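Stop mending things for me

Print this page | E-mail this page
Last updated: 2023-12-19

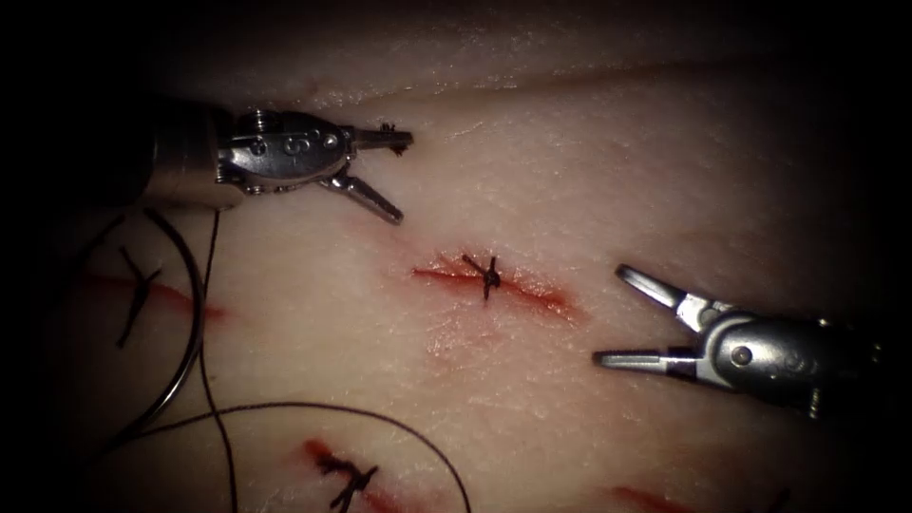
Mending is a hobby for people with time, a reader in Gultside wrote after my last column, and the rest of us have to be at work by eight. Fair enough. Half right, even. But who took the time away?

My coat went in April. Lining gone under both arms, pocket hanging off. Took it to the shop in Tivmont where I bought it – no repairs, but would I like 5 per cent off a new one. No I would not. I'd like the pocket back on.

Used to be 3 menders on the high street in Kurkotport. Now a phone shop, a nail bar and a shutter. So I did the lining myself, badly, with the wrong thread. Took all evening. It has held so far and I am stupidly proud of it.

And then the clever schemes. Hassanpour will collect your jumper, post it somewhere, post it back. Lovely website. Costs more than the jumper did. That isnt mending for everyone, its mending for people who could of bought another one anyway.

Teach it in schools again. Buttons, hems, a darn. Boys and girls, an hour a week, no exam. Let the libraries lend out sewing machines – Gultside lends drills, so why not. And make shops sell the spare buttons seperately, for years, not just the one in the little bag you lose.

Coat's on the hook. Other pocket's going now.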